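이베트 페르 인터뷰: 첩보소설의 시간표를 먼저 짜는 작가

이베트 페르(Yvette Fehr)의 새 장편 《Sumedeck》은 전시 중립국의 국경 도시에 있는 전화 교환국을 무대로 한다. 주인공 치점(Chisholm)은 외교관도 공작원도 아닌 통화 검열관이며, 소설이 시작될 때 이미 근무 기록 한 줄을 고쳐 쓴 상태다. 누가 그 기록을 요구하는지, 고친 줄이 어느 통화에 해당하는지가 전반부를 끌고 간다. 전작 《Zarkton》에서 조연으로 나왔던 인물이지만 두 책의 사건은 이어지지 않는다.

페르는 집필을 줄거리 요약으로 시작하지 않는다고 했다. 먼저 만드는 것은 표다. 가로줄에는 인물, 세로줄에는 시각을 적고 각 칸에 그 인물이 그 시각에 알고 있는 사실만 기입한다. 행동은 적지 않는다.

“행동은 나중에 바꿀 수 있습니다. 정보가 도착하는 시각은 바꾸기 어렵습니다. 한 칸을 옮기면 그 아래 칸을 전부 다시 봐야 합니다. 그래서 정보부터 고정합니다.”

이번 책의 표는 교대 근무를 기준으로 나뉘었다. 교환국에는 주간조와 야간조가 있고, 검열관은 두 조의 경계에 걸쳐 앉는다. 페르는 이 경계 시간을 소설의 기본 단위로 삼았다. 인수인계 때 구두로만 전달되는 내용, 장부에 남는 내용, 둘 다 아닌 내용을 구분해 표시했고 세 번째 항목이 곧 치점의 약점이 된다. 독자는 장부를 치점과 함께 읽지만 구두 전달은 일부만 듣는다.

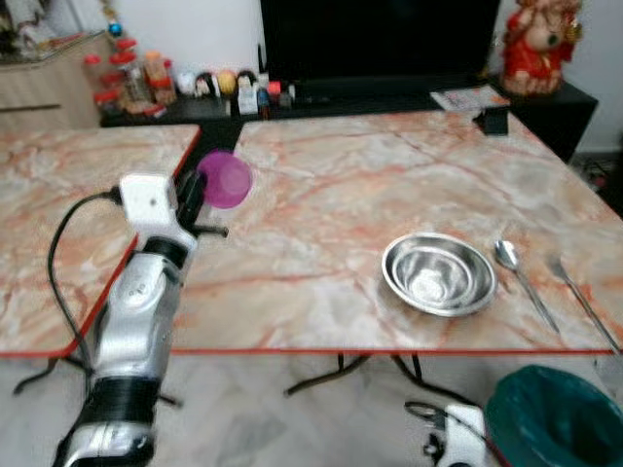 대리석 무늬 탁자와 반투명한 보라색 컵

초고는 40장이었다. 담당 편집자인 스투누라(Stunura) 출판사의 아데바요 오코로(Adebayo Okoro)는 첫 검토에서 문장을 손대지 않고 각 장의 첫 단락과 마지막 단락만 따로 뽑아 돌려보냈다. 페르의 설명에 따르면 그렇게 모아 놓은 단락의 절반이 같은 기능을 하고 있었다. 누군가 문을 열고 들어와 소식을 전하거나, 소식을 들은 사람이 문을 열고 나가는 식이었다.

“제가 쓸 때는 몰랐습니다. 장과 장 사이에 다른 장면이 끼어 있으니까요. 뽑아서 붙여 놓으니 문이 계속 열리고 닫히더군요.”

수정 과정에서 원고 200쪽이 빠졌다. 가장 큰 덩어리는 교환국 바깥의 추적 장면이었고, 그다음은 치점의 누이가 쓴 편지들이었다. 출간본은 320쪽이다. 오코로는 편지를 한 통 남기자고 제안했으나 페르가 거절했다고 한다. 편지가 한 통만 있으면 독자가 그것을 단서로 읽게 되는데, 본래 편지에는 단서가 없었다는 것이다. 대신 편지에 있던 정보 하나, 누이가 이사한 주소가 치점의 서류 뒷면으로 옮겨졌다.

시점은 처음부터 끝까지 3인칭 제한 시점이다. 예외는 야간조의 통화 기록을 그대로 옮긴 형식의 장들로, 여기에는 지문이 없고 발신국과 수신국, 접속 시각, 비고란만 있다. 이런 장은 배치에 제약이 많다. 페르는 통화 기록이 연달아 나오지 않게 했고, 기록에 나온 이름은 반드시 그다음 본문 장에서 다른 철자로 한 번 더 나오게 했다. 검열관이 귀로 들은 이름을 받아 적는 사람이기 때문이다. 작중 인물들이 철자의 차이를 알아차리는 시점은 독자보다 한 박자 늦다.

기술 고증은 전화 설비 기사로 일했던 베아트 뤼티(Beat Lüthi)가 맡았다. 페르가 그에게 보낸 질문은 대부분 소요 시간에 관한 것이었다. 플러그를 뽑고 다른 회선에 꽂기까지 얼마나 걸리는지, 감청 중인 회선에서 통화 당사자가 음량 변화를 느끼는지, 교환원이 헤드셋을 벗지 않고 옆자리와 대화할 수 있는지 등이다. 뤼티는 초고의 한 장면을 성립하지 않는다고 판정했다. 치점이 한 손으로 장부를 넘기면서 다른 손으로 두 회선을 동시에 연결하는 장면이었다. 페르는 그 장면에 교환원을 한 사람 더 넣었고, 새로 들어간 교환원은 결국 후반부의 목격자가 되었다.

“고증 때문에 생긴 인물입니다. 처음 표에는 줄이 없었습니다. 줄을 하나 추가하고 앞에서부터 칸을 다시 채웠습니다. 4주가 걸렸습니다.”

실존 인물은 이름으로만 등장한다. 신문의 표제, 방송, 다른 사람의 말 속에 나올 뿐 직접 대사를 하지 않는다. 대체역사물과 구별해 달라는 요청도 있었다. 페르는 전쟁의 경과를 바꾸지 않으며, 공식 기록에 빈칸이 있는 기간을 골라 그 안에서 사건을 끝낸다. 소설이 끝나는 시점에 바깥세계의 상태는 기록과 같아야 한다. 이 조건은 결말을 제한한다. 치점이 무엇을 밝혀내든 신문에 실릴 수는 없다.

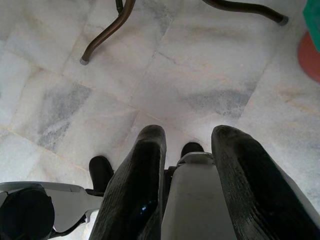 등화관제 장면의 묘사는 교정 단계까지 수정이 이어진 부분이다. 초고에는 ‘칠흑’과 ‘어둠 속에서’가 반복되었고, 페르는 이 표현들을 모두 지운 뒤 장면마다 광원을 하나씩 지정했다. 광원이 정해지면 무엇이 보이고 무엇이 보이지 않는지도 정해진다. 검은 물건이라고 전부 같은 검정으로 쓰지 않는다는 것이 그의 원칙이다. 사진의 검은 손가락 두 개를 보아도 표면은 무광인데 길이 방향으로 난 얕은 홈을 따라 희미한 회색 빛이 걸려 있고, 왼쪽 것에는 작고 선명한 파란 빛점이 하나 있다. 소설에서 교환대의 검은 코드와 수화기를 다루는 문장들이 대체로 이런 순서를 따른다. 재질을 먼저 쓰고, 빛이 닿는 자리를 쓰고, 색은 마지막에 한 번만 쓴다. 페르는 형용사를 둘 이상 붙인 명사를 교정지에서 따로 표시해 두었다가 장면의 광원과 맞지 않는 쪽을 지웠다.

대화문에도 규칙이 있다. 감청되는 통화에서 인물들은 감청당한다는 사실을 안다. 따라서 대사는 상대방에게 하는 말과 제삼자에게 들려주는 말의 두 층을 가진다. 페르는 초고 단계에서 대사 옆에 청자를 표시해 두고, 표시가 하나뿐인 대사는 줄이거나 지문으로 돌렸다. 암호는 쓰지 않았다. 독자가 해독에 매달리면 인물의 침묵을 놓친다는 이유에서다. 통화 기록의 비고란에 ‘응답 없음’과 ‘무언’을 구분해 적은 것도 같은 맥락이며, 두 표기의 차이는 중반에 가서야 설명된다.

영어판 번역자 올루와토신 오콩코(Oluwatosin Okonkwo)와의 작업에서는 직위 명칭이 문제가 되었다. 원문에서 치점의 직위는 우편국 직제에 속하지만 영어로 옮기면 군 소속처럼 읽힐 여지가 있었다. 소속을 오해하면 누가 치점에게 명령할 수 있는지가 달라지고, 중반의 심문 장면이 무너진다. 두 사람은 직위를 번역하지 않고 방 번호로 대체하는 안을 검토했다가 접었다. 최종안은 첫 등장에서만 직위를 풀어 쓰고 이후에는 ‘검열 담당’에 해당하는 말로 통일하는 것이었다. 철자가 어긋나는 이름들은 목록으로 만들어 공유했다. 교열자가 오기로 판단해 바로잡지 않도록, 목록에는 어긋난 철자가 나오는 장과 행이 적혀 있다.

비슷한 문제가 조판에서도 있었다. 통화 기록 장은 고정폭 서체로 짜였는데 비고란이 길어지면 행이 넘어가 시각과 내용의 대응이 흐트러졌다. 오코로는 비고란의 글자 수에 상한을 두자고 했고, 페르는 상한에 맞춰 기록을 다시 썼다. 그 과정에서 비고란의 조사가 대부분 사라졌다. 베르카이 귀네쉬(Berkay Güneş)가 맡은 오디오북에서는 비고란을 읽는 속도를 본문과 다르게 가져갔으며, ‘무언’으로 표기된 칸에는 실제로 공백을 넣었다. 공백의 길이는 접속 시각과 종료 시각의 차이에 비례하도록 정했으나 그대로 재생하면 지나치게 길어 일정한 비율로 줄였다고 한다.

후속작에 대해서는 표의 가로줄만 정해졌다고 답했다. 무대는 항구의 세관 창고이고 치점은 나오지 않는다. 페르는 4월까지 세로줄을 채울 계획이며, 지금은 조수 시각과 하역 순서를 대조하고 있다.

“배가 들어오는 시각은 제가 정할 수 없습니다. 물때가 정합니다. 밤에 도착해야 할 사람이 아침에 도착하게 되어 있어서 첫 장을 다시 쓰는 중입니다.”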